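Notebook, February, evening

Draft of the train story, fourth notebook. I write this so that Teodor can follow what I changed, and so that I do not change it back next month.

The text is now 187 lines. Last time I read it aloud to the group I stopped at line 53, where the old man on the platform gives his orange to the boy. I stopped because my voice became strange and I had to drink water. Trinh Lương said afterwards that the orange was the only place where she believed me. I did not like to hear it, but I wrote it in the margin and today I worked from that margin.

What I tried:

First I took away the opening with the weather. It was a good paragraph and I was proud of it, I had three different words for fog. Now the story begins with the boy already sitting, his shoes not reaching the floor. It is faster. I miss the fog a little.

Then the names. The station was called Mandmont in all the earlier versions, and the town after the tunnel was Zemine. Teodor thinks two made-up places is one too many for such a short piece, because the reader starts to look for a map. I crossed out Zemine and wrote "the next town" everywhere. It reads well in all places except the last page, where the conductor must call it out loud. A conductor cannot call "the next town". So Zemine is back, but only in his mouth. 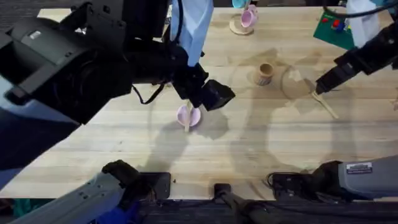
The mother is still the problem. In the second draft she was sleeping, in the third she was reading a letter, and in both she is there only so that the boy is not alone. Trinh asked me what she has in her bag. I did not know. I sat with this question during the whole lunch and at the end I had: a comb, a return ticket, a jar wrapped in a towel. The return ticket is for one person. I did not plan this – it came when I wrote the list – and now I think it is what the story is about.

If this is true, then the orange must come later. The boy cannot receive it before we have seen the ticket. I moved it after the tunnel and read the two pages again. The tunnel is now too long, five sentences of dark, and I think three would do.

Small things, for the typing:

"Crowded" appears on page one and again on page two. Keep the second.
The old man has a hat, then no hat, then a hat. Decide.
Mr. Munteanu, the conductor, speaks too politely. Teodor will say one page of his lines to me and I will write down how it sounds.
"Luggages" is not a word. I always forget.

One question for both of you. In my first language I would end with the boy eating the orange, and everybody would understand that he knows. In English it looks to me like he is simply hungry. Is it the language or is it my sentence? I wrote a version where he only holds it, and another where he puts it in his mother's bag next to the jar. The second is maybe too sweet.

Title is still open. "Hakero" was the name of the train company in the old draft and I used it as a working title, but it says nothing to anyone. Trinh prefers "Return". I would like to wait until the ending is chosen.

Next: cut the tunnel, type pages one and two, leave the mother alone until I have slept.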